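Equipment Planner, Cable Handling Cell (part-time, 11 months)

Starklow is planning the purchase of its first robot cell for handling cords and thin cables. You will compare quotes, draft the budget and set the order of buying, starting with arms and grippers.
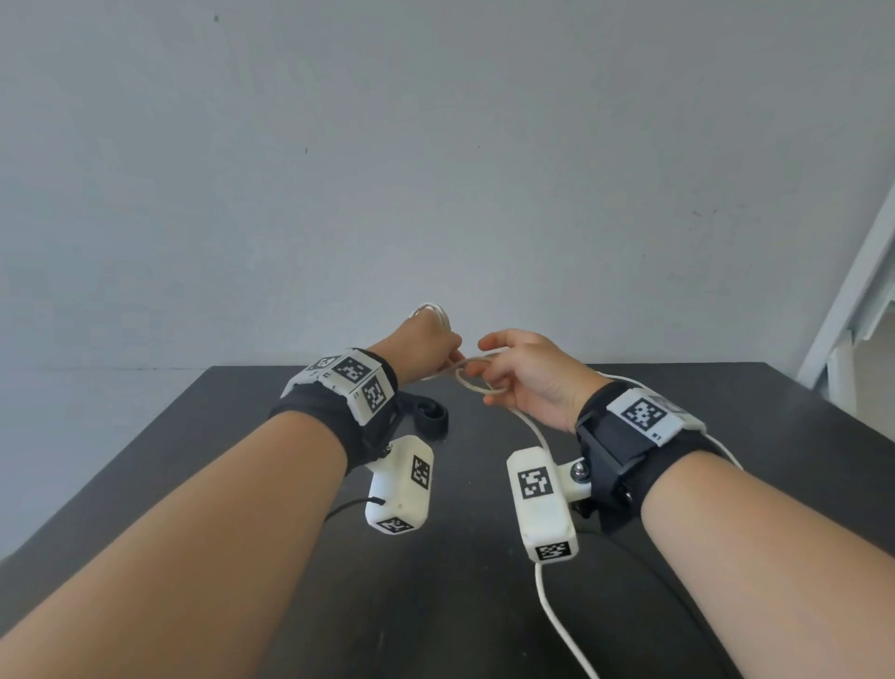 Noémi Juhász would like applicants to know that the spare parts budget matters as much as the price of the arms.

Quotes from Arkitz and Plakholm are on hand. Send a resume and 3 references by 4/10/26.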